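Robot Simulation Help > Manipulation > Rules and Practice

What should count as a success when opening a refrigerator door in simulation?

Posted by mdorval, July 14, 2018

We are writing an internal rule sheet for door tasks before anyone runs the next set of trials. The arm is a single seven-joint model and the kitchen comes from the Zesstead scene pack. At the moment each person on the team decides on their own what "opened" means. One script checks the hinge angle, one checks whether the gripper touched the handle at any time, and one does both but with different limits.

I have read the task notes that ship with Kerach and they leave the threshold to the user. I would like to know:

- whether contact with the handle should be required, or only door motion
- what hinge angle is reasonable
- how many trials should be reported per door
- what else has to be written down so that another group can repeat the numbers

Force limits are handled in a separate document, so please leave those out.

Phyllis Tapley

Require both contact and motion, and define them separately. If you only check the hinge, the policy will learn to hook the edge of the door panel with a finger or push it with a forearm link. The hinge angle reads the same in both cases. On real hardware the second one scratches the casing.

The rules we use are below. They were written for the Levchenko door set but nothing in them depends on it.

1. Start state. The door angle, the arm joint positions and the base pose are logged before the first control step. If the door starts partly open, the report says so, and those trials are listed in their own table.

2. Approach. No link other than the fingers may touch the door. Check this against the collision pairs in the log. A rendered view is useful for review but is not evidence of contact. With the gripper level with the upper part of a vertical handle and pointing at it, as in the view below, the gap is too small to judge by eye.

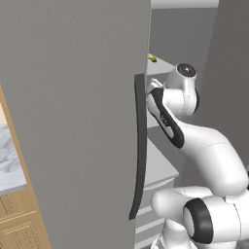 3. Grasp. Contact between at least one finger and the handle body must be held for 50 consecutive physics steps. Shorter contacts are logged as touches and do not count. The handle has to be its own collision body. If it is merged with the door mesh, fix the asset before running anything.

4. Motion. The hinge must move 27 degrees from its start angle while the contact in rule 3 is active. Measure from the start angle. Measuring from closed gives free credit to trials that begin with the door ajar.

5. Hold. After the threshold is passed, the door must stay past it for 2 seconds of simulated time. This removes trials where the door bounces off its joint limit and swings back.

6. Reporting. Run 50 trials per door, with the seed list attached. Failures are reported by the rule that was broken. A single percentage tells the reader very little.

For repeatability, also record the physics time step, solver iterations, hinge damping and friction, finger friction, and the version of the scene pack. Hinge damping matters most. We had two sites disagree badly on the same policy and the only difference was a default damping value changed in an update.

One more item on review. Choose the camera before the trials and keep it fixed. A large door panel can block most of the view, and a reviewer then has nothing to work with on the far side of it. We save a second view from the hinge side for that reason.

rkessler_sim

just use the hinge angle. 27 degrees seems fine. contact checks are slow and they flicker on and off if your time step is too big, you will throw away good trials

bench_notes

The flicker mentioned by rkessler_sim is real, but it can be handled. Allow gaps of up to 3 steps inside the contact window and state that in the rules. In Verken the contact report also has a minimum force setting, and if it is left at the default, light finger contact does not appear at all. Set it explicitly and write down the value.

I would add one rule to the list from Phyllis Tapley. Decide in advance what happens to loose objects on the shelves. Small items can drop when the door is pulled fast, and in some scenes they land in the door's path and stop it. We count that as a failed trial with its own code. Removing the items is also acceptable if the report says they were removed.

I have no opinion on the angle. Ours is larger, because the next step in our task is reaching inside and the arm needs the clearance.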